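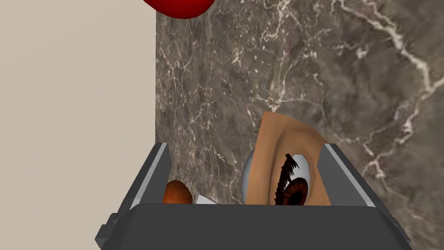
March, morning. The evaluation of the Fevholm kitchen simulation package entered its second stage today. The package is offered by Sinen under a license covering 12 workstations, with technical support included for the first 6 months. Our department is considering it as a replacement for the Thibodeau environment, whose license will not be renewed in its present form. Mr. Hartmut Wunderlich attended on behalf of the purchasing office. Mr. Gaspard Vidal operated the software.

The session opened with installation. The package was loaded on the second workstation without difficulty, although the license key had to be entered twice. The manual is clear as far as it goes. It does not state which settings are saved when a session is closed, and Mr. Vidal was asked to put that question to the supplier in writing.

We then reviewed the wrist view, which will matter most to our own staff. The rendering of plain surfaces is adequate, and the veining in the dark marble is better than we had been led to expect from the brochure. Mr. Wunderlich asked whether the finish of the gripper could be changed to match the hardware in our laboratory. The supplier's price list shows this as a separate item, and the cost has been entered in the comparison sheet.

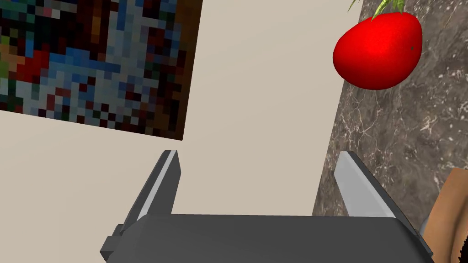 Reading time: 2 minutes

Early afternoon. Discussion turned to the terms of service. The Sinen offer provides for a reply to support requests within 16 working hours. Mr. Wunderlich considers this acceptable for teaching but not for contract work, and I agree with him. A faster rate of reply is available under the Henitz plan, which is sold through the same office and must be ordered at the time of purchase. I have requested a revised quotation with both plans listed side by side.

The object library was also examined. Food items are well represented. Mr. Vidal would like to see more tools and closed containers, and he noted that imported models must be converted before use. He will try the conversion with two of our existing models before the next session. 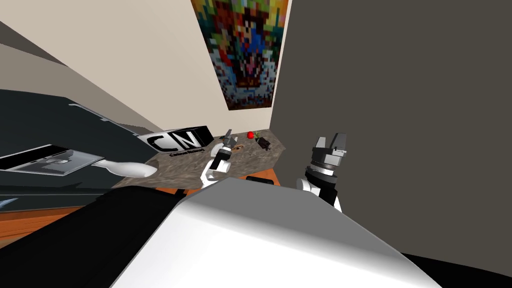

My principal concern remains the training of new operators. Under the present arrangement each operator spends the first week on fixed single-arm exercises and meets a complete workspace only afterward, often with poor results. The Fevholm package would allow us to reverse that order. A counter with an apple, a box and a spatula-like tool set out near two arms presents an operator with choices of reach and sequence that our current exercises leave out entirely. I intend to draft a revised first week on this basis, whichever supplier is selected, and to submit it with the evaluation report.

Late afternoon. The trial license permits 100 sessions, and Mr. Vidal will keep the record of those used. The revised quotation had not arrived when the office closed. Mr. Wunderlich has asked for the comparison sheet before the end of the month.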